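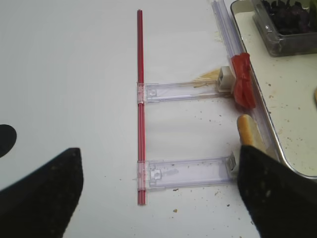

One of the work tables at Darkico's open day: red rod, two clear arms, crumbs, lunch.

The invitation promised "an afternoon with the chores of tomorrow," and I went because the chores of today were waiting at home and I was looking for an excuse. Darkico occupies the back half of a former carpet warehouse, behind a tile showroom that is still in business and whose parking lot you have to cross. There was a paper arrow taped to a post. There was a second paper arrow that disagreed with it. I was four minutes late.

The company holds an open day every April. You put on a visitor sticker, you get a cup of coffee, and then you stand behind a strip of yellow tape and watch machines do things you could do yourself. I don't mean that as an insult. It is the whole business. Darkico wants to sell robots to people who run small shops, cafeterias and assembly rooms, and the robots need to do the dull half of the work without being rescued. The question I came with was whether they can do it yet, and I put it to Ona Mockus, who led our group, before she had gotten her jacket off.

"Which chore?" she said.

It was a fair answer and she gave it several more times before the day was over.

There were six stations. The first belonged to folding. An arm picked up a dish towel by one corner, considered it, put it down, and picked it up by the same corner. A man beside me said his son folds like that. After a while the towel became a sort of rectangle, and we clapped, and then the arm unfolded it again to start over, and the clapping thinned out. The software running the folding comes from a partner firm named Benmoussa, whose engineer stood by with a laptop and the expression of a parent at a school recital. She told us that towels are solved and fitted sheets are not. I told her that was my experience too.

Stations two and three were shelf work. Boxes onto a shelf, boxes off a shelf, boxes turned so the label faces out. I could have bought that one on the spot. It was slow but it didn't stop, and it turned a crooked box with a little nudge of the finger that I found oddly polite. A woman who runs a hardware store asked what it would do if a customer reached in while it was working. It would stop, Mockus said. The woman asked how long it would stop for. Mockus said until the customer went away. "Mine don't," said the woman.

I spent the longest time at the fourth station, the one with the messy table. Most demonstrations are set up on surfaces so clean you could do surgery on them, and I have come to distrust a clean table the way I distrust a restaurant with no other diners. This one had a stain on it, brownish yellow, and a good scatter of crumbs, and next to it a metal tray holding a plastic container of dark leafy greens. A bread stick, or something in that family, rested up against a clear plastic rail. There was a crumpled bit of bright red-orange stuff over the rail as well, which might have been a small bag.

In among all this sat the parts: a thin red rod with two transparent arms clipped to it, each with a pale gray piece on its far end. I asked what the finished thing would be. Mockus said the shape mattered less than the job, which on this table is two jobs, parts and leftovers, and a machine that is expected to know one from the other. Darkico calls the program Meven. According to the handout, Meven had logged 2,851 attempts at mixed tables by the morning of the visit. The handout didn't say how many had gone well, and when I asked, I was offered more coffee.

Now, clear plastic is a rotten thing to hand a robot. I knew this in a general way, but it's different when you are leaning over the tape trying to pick out the edge of an arm against a white tabletop yourself. The red rod you could find from the parking lot. The arms you mostly find by their rims and their shadows, and by the scratches. Mockus explained that a camera down near the gripper has much the same trouble I did, plus glare. A crumb is easier for it, being brown. So you can end up with a machine that is confident about the crumbs and vague about the product, and I have worked with people like that.

The other difficulty is what to leave alone. A human being clearing a bench knows that the greens are somebody's lunch, that the crumbs are nobody's, and that the crumpled thing could go either way, so you pick it up and look. Picking it up and looking is apparently very hard to teach. The two black fingers are good at closing on something once they've been told what the something is. Being told is the bottleneck. We watched one approach to the rod, a long pause, and then a retreat, and a visitor in a Dollero fleece behind me said "go on" under his breath, as you would to a horse.

Dollero, for anyone who doesn't follow these things, sends people to every event within driving distance. They run packing rooms and they are short of hands, and their man had the most practical questions of the day. He wanted to know who wipes the table. This stumped everyone for a moment. The robot at station four sorts things, but the stain would still be there afterward, and so would the smaller crumbs, which are well below the size it bothers with. Mockus said wiping was on the list. He asked where on the list. She said, to her credit, "Not near the top."

I'd have moved it up. Anybody who has worked in a kitchen or at a bench knows that putting away is the part with some satisfaction in it, and wiping is the part you do eleven times a shift. I would happily keep the clever half of the job and give away the cloth.

Station five was being repaired. An arm lay with its cover off and two people spoke to each other quietly over it. We were steered past with some speed toward station six, where a machine loaded a dish rack with plates and did it well, plate after plate, until someone asked about bowls. The bowls were in a cupboard. They stayed there.

Afterward there was a short talk, with slides, and a longer round of questions. The hardware woman wanted the price of the shelf machine and got a range so wide you could have parked in it. I asked my question again, in a slightly longer form, and Mockus took it more seriously than it deserved. Her view is that single chores in a fixed spot are ready now, if you can put up with slow. Mixed chores, where the table has work and food and trash on it all together, are still a matter of somebody standing nearby. She wouldn't give a year. She said the people who give years are usually in sales, and then looked over her shoulder for the people in sales.

So, a verdict, for those thinking of going next spring. The boxes are worth the trip. The plates are worth it if you own only plates. The messy table is the one I'd stand at again, and I'd skip the slides to do it, since it was the only place in the building that resembled my own counter. Bring a sweater, as the warehouse is not heated at the back, and follow the second arrow.

I got home a little after six. The dishes were where I'd left them, with the bowls on top. There was also something clear and plastic at the bottom of the sink that took me two tries to get hold of.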